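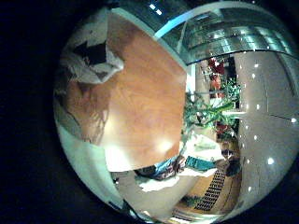 The Tumel poster wrote in the quoted message below that the club should drop the reserve side for a season and put the money into the first team. I read it twice before answering, and I still think it would be a mistake.

> Looking at last season, the reserves won 8 games all year and
> hardly anybody came to see them. We pay for the second field,
> the lights, a bus to Gerndale and back, and referees every
> other weekend. Pledbridge gave theirs up and they finished
> above us. I would sooner have one good team than two poor
> ones. Give it a year off, see what happens, and bring it back
> if people miss it.

Pledbridge did finish above us. They also signed four players from outside over the summer, and two of those had left by January. By March they were starting a midfielder at left back because there was no one else to put there. I watched them lose at Sutter with three men on the bench, one of them a goalkeeper. They got their points early in the season and hung on to them. I don't see much in that to copy.

On the 8 wins, the number is right but it needs a little more with it. The reserves lost their best two forwards to the first team in the fall and never got them back. One of them ended up with more first-team goals than anyone except our captain. The other started most of the spring. If the reserve side had not been there, both of them would have been sitting out or playing somewhere else, most likely Gerndale, who have been asking around for a striker for as long as I can remember.

The same goes for players coming back from injury. Our center back was out from October with his knee. He had three reserve games before he went back into the first team, the first of them only a half. Without those he would have been thrown straight in at Sutter on a hard field. The coaches can speak to that better than I can.

On the cost, I asked what we pay for the second field and was told $99 a night with the lights on. The Gerndale bus was $400 last time, and I agree that is too much for a team of fourteen people. We could go by car. Tumel to Gerndale is under an hour if you leave before the traffic, and most of the parents and partners are driving over anyway. I would also ask the league whether we can play the away game there on the same afternoon as the first team. Sutter did that the year before last and shared one bus between both squads.

As for attendance, I don't think a reserve game was ever meant to draw a crowd. We had 199 at the gate for the Pledbridge home game in the first team, which was our best of the season. The reserves get whoever is walking a dog. I stand there most weeks and it doesn't bother me.

The part I do agree with is that the reserves had no real coach after Christmas. Three different people ran the team and they did not all want the same thing. One had them playing a back three, the next went back to four, and the last one let the players sort it out in the parking lot. If there is money to move around, I would start there. A small payment to one person for the whole season would do more than anything else on the list.

I would also look at practice. The two squads trained apart from November on, at different times, and some of the younger players had never met the first-team manager. Put them on the same field at 7:30 and split them after the warm-up. It costs nothing extra because we already have the big field booked until 9.

One more point about giving it a year off. The league has a waiting list for the reserve division. If we pull out we go to the bottom of it, and Sutter waited three seasons to get back in when they tried this. So I don't think "bring it back if people miss it" is really open to us. Please check that before anyone votes. I may have the details of the rule wrong, but I am sure about how long Sutter waited.

I can't make the next meeting. If there is a vote, I would like mine counted for keeping the team, with cars for Gerndale and one coach for the year. If proxies aren't allowed, then at least read this out.

A separate matter: I still have the bag of blue practice bibs and two of the corner flags in my garage. Somebody needs to pick them up before preseason.

3 replies | 0 shares

Recent messages on this list
Re: Reserve side next season
Away kit, sizes needed
Sutter game moved to the top field
Preseason practice times
Lost: one goalkeeper glove, left hand
Rides to Pledbridge

Contact the list owner | Back to top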